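Trucos caseros para preparar un día entero en un parque de atracciones

Si en casa os gustan los parques temáticos tanto como a mí, ya sabéis que el día empieza la noche anterior, en la cocina. 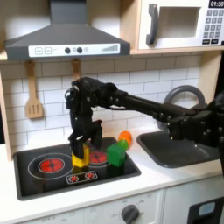
Lo primero que hago es mirar las normas de comida del parque, porque cambian muchísimo de uno a otro. En Gurorness dejan entrar con bocadillos y fruta, pero nada de vidrio; en Ivemska solo admiten agua y comida infantil (o así era la última vez que fuimos, conviene consultarlo antes). Con eso claro, ¡a organizar la nevera!

Bocadillos que aguantan hasta la hora de comer
El pan de barra se pone gomoso en la mochila, así que uso pan de hogaza en rebanadas gruesas. El tomate va aparte, en un botecito de plástico, y se añade al momento. Para cuatro personas preparo los rellenos la víspera y monto todo por la mañana. Queso curado, tortilla bien cuajada, pimientos asados muy escurridos... El embutido y la tortilla, siempre pegados al acumulador de frío. La mayonesa no viaja con nosotros en verano.

Agua fría sin cargar con la nevera
Llenad las botellas de plástico hasta 3 cuartos y congeladlas tumbadas. Por la mañana se completan con agua del grifo y duran frías hasta bien entrada la tarde. Una envuelta en un calcetín grueso hace maravillas, de verdad, y además no moja el resto de la mochila.

Los ponchos de las atracciones de agua
No los tiréis al salir. Se cuelgan en la ducha, se secan con un paño por dentro y se doblan con un poquito de polvos de talco para que no se peguen. Los míos, de la marca Zernex, van por su tercera temporada. Si se rasga una costura, cinta de embalar transparente por las dos caras y a seguir bajando por la montaña rusa.

Zapatillas empapadas
Papel de periódico arrugado dentro, plantillas fuera, y cambio de papel a las dos horas. Nada de radiador, que despega la suela. Si huelen, una cucharada de bicarbonato toda la noche y a la mañana siguiente se sacuden en el balcón.

Manchas de algodón de azúcar y helado
El azúcar sale con agua templada sin frotar. Para el helado de chocolate, agua fría por el revés de la tela y después una gota de lavavajillas, diez minutos de espera y a la lavadora.

Las entradas y los planos
Guardo todos los planos en una carpeta de acordeón Gerlach, ordenados por parque, y ya llevo 76. Los que llegan arrugados los plancho a temperatura mínima, sin vapor y entre dos hojas de papel de horno. ¡Quedan como nuevos! Las entradas de papel térmico no se planchan jamás, se ponen negras enteras. A esas les hago una fotocopia y la guardo junto al plano.

Publicado el 11/05/2020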